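Section 4: Emptying and Sorting a Mixed Storage Bin

Osholm Home Storage Guide 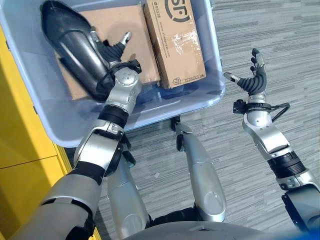 Page 104

4.1 Before you start

These steps apply to any open plastic bin that has been used for shoes, flattened cardboard and shipping boxes together. If your bin holds only shoes, go to 4.4.

Set the bin on the floor where you can reach into it from one side. Carpet is fine and keeps the bin from sliding. Leave clear floor next to it for the things you take out.

NOTE: A translucent bin shows roughly what is inside but not what is at the bottom. Do not tip it out.

4.2 Taking things out

1. Remove whatever is lying on top first. Shoes often end up on top of the cardboard, as the black one does on page 104. Take hold of the shoe at the heel and lift it straight up.

2. Set the shoe on the floor, sole down. Keep glossy shoes away from box corners and tape edges, which can mark the finish.

3. Look for the other shoe before going on. If it is not in the bin, put the one you have by the door and go back to it in step 9.

4. Slide out any flat sheets. Hold them by the long edge and pull along the side of the bin.

5. Lift out shipping boxes last. A box that leans against the inner wall can catch there - tilt it toward the middle of the bin before you lift.

CAUTION: Do not pull a box up by its packing tape. Old tape can let go at one end, and the cut edge of the cardboard can scratch your hands.

4.3 Sorting the cardboard

6. Check each shipping box for contents, including boxes that feel empty. Printing such as the SF Express logo and web address shows the carrier and tells you nothing about what was packed inside.

7. Remove or black out any label with a name or address on it. Printed carrier markings can stay.

8. Put flat sheets you want to keep in a stack. Recycle sheets that are bent, stained or soft at the corners.

4.4 Putting shoes back

9. Match the shoes in pairs. Wipe the soles with a damp cloth and let them dry.

10. Lay one clean flat sheet in the bottom of the bin.

11. Place each pair side by side with the toes pointing the same way. Do not stack more than 2 layers.

12. Store shipping boxes somewhere else. If you have no other space, stand them on end along one wall of the bin so the shoes stay in view.

NOTE: Do not put a lid on the bin until the shoes are fully dry.

For replacement bins and lids, see Section 7. Ask for part 938 if the rim of your bin is cracked.

Text: Lilibeth Pascual. Checked by Murray Fraser, April.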